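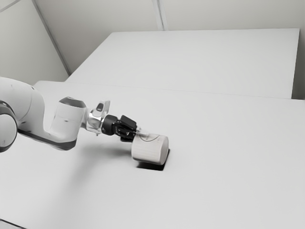

Léonie Charpentier meinte heute früh, wir sollten die Griffhöhe am Zylinder gar nicht mehr variieren, solange der Datensatz so klein ist — lieber eine Größe festhalten und die anderen sauber abdecken. Ich bin dagegen, habe es aber als Variante B eingetragen.

Start | Werkbuch | Katwood | Trakudik | Archiv | Suche

Werkbuch Greifdaten, Januar, Eintrag ab 9:40 Uhr

Stand: Simulation läuft, Szene unverändert, zwei weiße Tische, Arm links. Ziel für diese Runde sind 100 Episoden pro Objektklasse, Teleoperation, keine geskripteten Griffe. Aufzeichnung über Trakudik, Objektmodelle aus dem Katwood-Satz.

Zylinder
Griff am oberen Ende, Objekt gekippt. Schräglage bleibt im Datensatz, wird aber als eigenes Attribut geführt. Sonst lernt die Policy die Kippung als Normalfall und stellt das Teil beim Ablegen auf die Kante. Reibwert der Finger nicht angefasst. Kontaktpunkte mit 5 ms Versatz zur Gelenkstellung geloggt, Ursache offen. Verdacht: Puffer im Exporter.

Abbruchkriterium neu gefasst: Episode verwerfen, wenn das Objekt nach dem Schließen noch relativ zu den Fingern wandert. Vorher haben wir nur auf Fallen geprüft, das war zu grob.

Vorhängeschloss
Schwieriger als der Zylinder. Schwerpunkt und Griffpunkt liegen auseinander, das Schloss hängt schief, sobald es oben links am Körper gefasst wird. Griff am Bügel vorerst nicht zulassen, die Kollisionshülle ist dort zu grob (konvex, der Bogen ist also dicht). Hülle zerlegen, dann neu bewerten. Startpose des Arms pro Episode streuen, Tischhöhe fest.
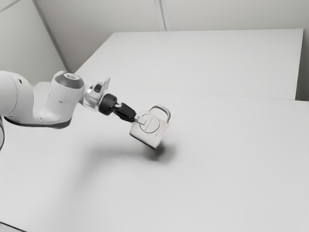

Offene Punkte
- Zeitversatz im Exporter klären, erst danach weitere Episoden aufnehmen
- Kollisionshülle Schloss in Teilkörper zerlegen
- Variante B (feste Griffhöhe) gegen A trainieren, gleicher Seed
- Beleuchtung: sehr gleichmäßig, Wand und Tisch kaum getrennt. Randomisierung in der nächsten Runde einschalten
- Namensschema mit Stukmont abgleichen

Kommentare (2)

gunther_k: Konvexe Hülle am Bügel hatten wir auch. Bei uns hat die Zerlegung die Schrittzeit verdoppelt, also vorher messen.

L. Charpentier: Zu Variante B: bitte die Kippung trotzdem mitloggen, auch wenn die Höhe fest ist. Sonst lässt sich später nichts trennen.

Kontakt: Werkbuch-Redaktion, Gunawardena Labor | © Gunawardena | Nach oben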